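Reading the Nenlow communiqué
Sunday, May 7, 2023

The final text from the Nenlow meeting runs to 245 lines in the English version. I compared it with the November draft, which Halyna Karpenko was kind enough to send me in both languages. Most of the changes are small. A few matter.

Paragraph 3 of the draft said the parties "shall notify" each other before moving troops within 200 kilometers of the Drorik crossing. The final text says they "intend to notify." Under the rules both sides have used since the Cida accord, "shall" creates a duty and "intend" records a policy. A policy can be changed by a letter from the foreign ministry.

The section on river traffic was kept almost whole. Inspections may last up to 2 days, and the inspecting side pays the port fees. The annex with the list of ports is missing from the published file. The text still refers to it twice.

Murdo Dalgleish argues on his own blog that the softer verb was the price of getting the Buzatu delegation to sign at all. That may be right, but the draft already had an exit clause, and Buzatu had accepted it in writing. I would look at the order of the talks instead. Troop notice was moved to the last session, when the river people had already got what they came for and had little left to trade.

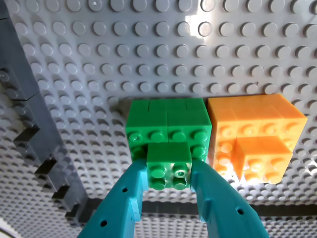

Green bricks on a gray baseplate, in the sun.

The two language versions also differ in paragraph 9. The English has "consult," the other has a verb closer to "inform." Both texts are declared equally valid. I have asked Halyna whether the gap was in the draft too and will add her answer when I have it.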